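Flastora opened its doors one afternoon in April, and I went along to find out how soon I can stop doing laundry. The invitation promised "the home of the near future." Parking was in the past, 2 blocks away and uphill.

Đức Đặng led our group of ten. He started us at the towel station, where the arm, which everyone there calls Aneck, was being taught to fold. A man from Hirklow asked if it did fitted sheets. Đức took a long breath and said they were still on towels.

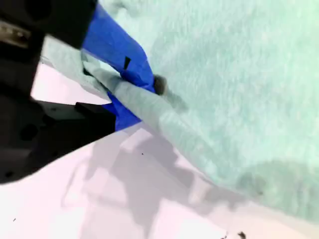 I asked how many tries they had logged so far. 3555, he said, with some pride. I've folded fewer than that in my life and my wife would tell you it shows, so I kept quiet - for once.

The shelf-stocking demo was down for a software update until 6. We got coffee instead, poured by a person, and it was pretty good. I still have a basket of whites waiting at home.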